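Trelia hand gripper set (pair)
Hire or buy / Cleaning automation / Item 2782

In stock at the Kinnear workshop
Comes with: left and right grippers, hand straps, marker cubes, cables, carry case

Right, so what are these for? You wear one on each hand and do your normal job with them, and what you do gets recorded so the Distix cleaning arm can learn it. Wiping windows, wiping handles, doing the edges of a sink, all the fiddly stuff that never makes it into a job sheet. I've been selling cleaning kit for years (mops, mostly!) and I was fairly sniffy about this when Stastetti first asked me to stock it. Then I had a go and got completely hooked.

The first thing you'll notice is how slow you are. Your fingers want to do everything and they can't, so a cloth you'd normally fold without thinking gets bunched up and shoved along the glass. It does get easier. Give yourself a morning on flat, boring things before you go anywhere near taps.

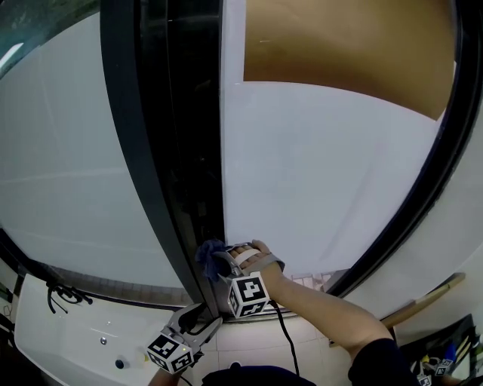

The bit I get asked about most is what happens to people's jobs, and I'd rather talk about it here than have you ring up cross. At our own place, a 1960 block with far too much glass, the arm is down to do the long runs of low windows. The cleaners keep the rest, and they're the ones who decide what a finished window looks like, which I like a lot. We also pay recording time at the normal hourly rate plus a bit, and I'd ask anyone hiring a set to do the same. It's proper work and your wrists know it by the end.

Some practical things. Do the strap up snug, then back it off one notch. Run the cable down behind your elbow if you can, as it loves to catch on things. Keep the markers clean, a dry cloth is fine, no spray. Long hire is 14 days and you can extend it by email.

Door handles deserve a word of their own. Levers are harder than knobs, I find, because the cloth slides off the end, so close the jaws well up on the fabric and press more than you rub.
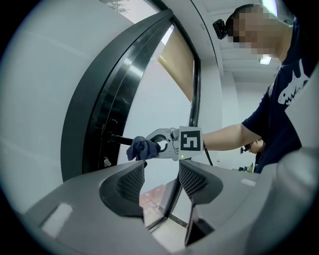
Fiorella Lo Presti wrote in to say the handles were what won her round, as she'd been doing them on every shift and had never once been asked how. She'd still like a smaller strap, and she wants it in writing that her recordings won't be used to time her. Both fair. The small strap is on order for January, and the hire form now has a line saying recordings are for teaching the arm and nothing else.

Spare straps and cables are listed under Accessories.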